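Library in Kosterlow Gets New Worktables, and a Test Week for the Repair Room

KOSTERLOW – The town library will open its upstairs repair and craft room to the public on Tuesday at 4 p.m., after a summer of work on the floor, the lighting and the furniture.

The room takes up the former periodicals section. It has new light wood tables with rounded corners and a dark carpet, which was chosen to keep down the noise for the reading room underneath. Each table has a round cable hole near one edge so that lamps and chargers can be plugged in without cords trailing across the work.

The library paid 3,000 euros for the furniture and the electrical work. The money came out of the regular building budget, according to Waltraud Dreßler, who runs the library's adult programs. The old metal tables went to the town depot in June.

"The old ones wobbled, and people had started putting folded newspaper under the legs," Dreßler said. "You couldn't put down a screw and expect to find it again. We wanted a pale top for that reason."

Plastic storage containers will be the subject of the first sessions, which deal with household items under the title "Open It, Clean It, Keep It." Participants bring kitchen and bathroom boxes with stiff lids, stuck panels or cracked rims and learn which parts can be taken off for cleaning and which should be left alone. 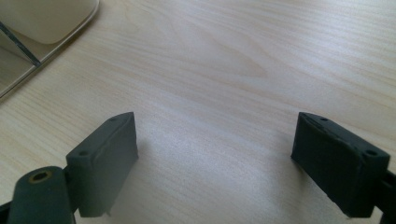
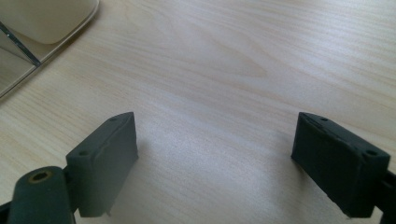
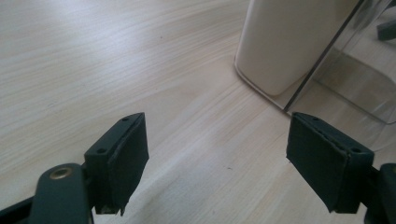
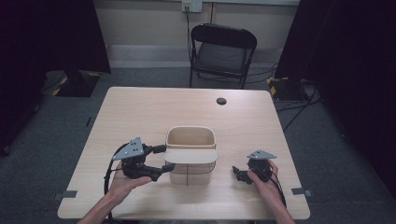

The tabletops in the new room, one of them with a beige plastic container on it in the last picture.

Dreßler said small plastic items were an easy choice for the opening because almost every household has a few and they cost little to get wrong. A similar session on table lamps is planned for later in September, once the electrical outlets have been inspected.

The library has also changed how the tables may be used. Glue, paint and solvents are allowed only on top of a mat, which can be borrowed at the front desk with a library card. Hot tools are not allowed at all for now. Food stays downstairs. Drinks with a lid are fine, though staff ask that they be kept off any table where a lamp is plugged in.

The table finish was a point of discussion in the spring. Two suppliers offered samples, and the library left them out in the lobby so that visitors could write comments on a sheet of paper. Erraji, a furniture maker with a workshop on the east side of town, got the order. The second bidder, Rurkolent, offered a darker surface at a slightly lower price. Most of the comments favored the lighter one, and several people wrote that it would make the room feel bigger. One asked for a table with a drawer. That request was turned down.

Erraji will come back after the first month to tighten the legs and look at the edges. Scratches from normal use are not covered by the agreement, and the library does not plan to sand the tops every year. Dreßler said she expects them to pick up marks fairly quickly.

Anyone who wants to take part in a session can sign up at the desk or through Lito, the library's online booking page. There is no fee. A session lasts 90 minutes and children under 12 need to come with an adult. The room can hold 30 people, but group work is limited to 5 to a table. People without a reservation can use any free table outside session hours as long as the library is open.

Participants should wash what they bring. Containers that have held motor oil, garden chemicals or medicine will not be accepted, even if they have been rinsed. Lids and loose parts should come along in a bag, and it helps to write a name on it. Items left behind are kept at the desk for two weeks and then thrown out.

A small set of hand tools is available in the room, including screwdrivers, soft brushes, tweezers and a plastic pry tool. They are signed out one at a time. The library is still looking for a second set of small screwdrivers and will take used ones in good condition.

The room is on the second floor, and the elevator is working again after repairs in August – visitors should use the entrance on the parking lot side. The main door remains closed while the steps are being redone. Bicycles can be left at the rack next to the book return.

Demand for the space seems likely. The library's newsletter, which announced the opening, goes out to 927 addresses, and the first two sessions filled up within a few days. A waiting list has been started for both. Dreßler said a third session could be added on a weekday morning if enough people ask for it, and that she would like to hear from residents who work evening shifts.

There will be a short welcome at the opening on Tuesday, followed by time to look around and try out the tables. Visitors can bring one small item with them that afternoon, but longer repairs will have to wait for a regular session. The room closes at 7 p.m. along with the rest of the building.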